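Caderno de laboratório - Grupo de Percepção e Planeamento, Jikville
Entrada de 2023-03-09
Registo: Elba Leiva. Revisão: Yu-ting Wu.

Prosseguiu-se a integração do módulo de percepção Ivus com o planeador de trajetórias Grorska, na bancada do lavatório. O objetivo da sessão consistia em verificar se a máscara de colisão gerada a partir da câmara fixa podia substituir o modelo desenhado à mão, em uso desde julho.

Foram executados 23 planos de aproximação à bacia, dos quais 8 rejeitados pelo verificador de colisões antes de qualquer movimento. A análise dos registos indica que a maior parte das rejeições provém da segmentação das superfícies cromadas - a profundidade devolvida sobre o metal é instável e o planeador interpreta o ruído como volume ocupado.

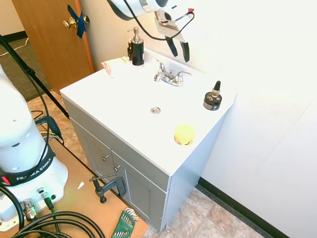 O filtro temporal do Ivus foi alterado para uma janela de 11 imagens, com rejeição de pontos isolados. A versão anterior suavizava em excesso e apagava objetos estreitos, o que não é aceitável nesta configuração: o frasco pequeno de vidro âmbar fica parcialmente oculto pelo doseador preto de sabão, e os dois eram fundidos num único obstáculo. Acrescentou-se ainda ao modelo de cena uma zona de exclusão para o cabo preto que desce do braço e passa junto ao doseador. A zona é por enquanto estática; o planeador não prevê a deformação do cabo quando o pulso roda.

O tempo médio de planeamento subiu para uns 2 segundos com a nova máscara. O valor é tolerável em ensaio, mas deverá ser reduzido antes da integração com o supervisor Bustos, que interrompe os pedidos demorados sem guardar o estado.

Pendências:
- Repetir os planos rejeitados com o filtro novo e os mesmos estados iniciais (E. Leiva).
- Rever a transformação entre a câmara e a base do robô; suspeita-se de um desvio residual em profundidade (Y. Wu).
- Corrigir o carimbo temporal das nuvens de pontos, atribuído à chegada e não à aquisição.
- Manter o modelo manual no repositório até nova indicação.

Contacto: secretaria do laboratório, Jikville | © 2023 Grupo de Percepção e Planeamento | Voltar ao topo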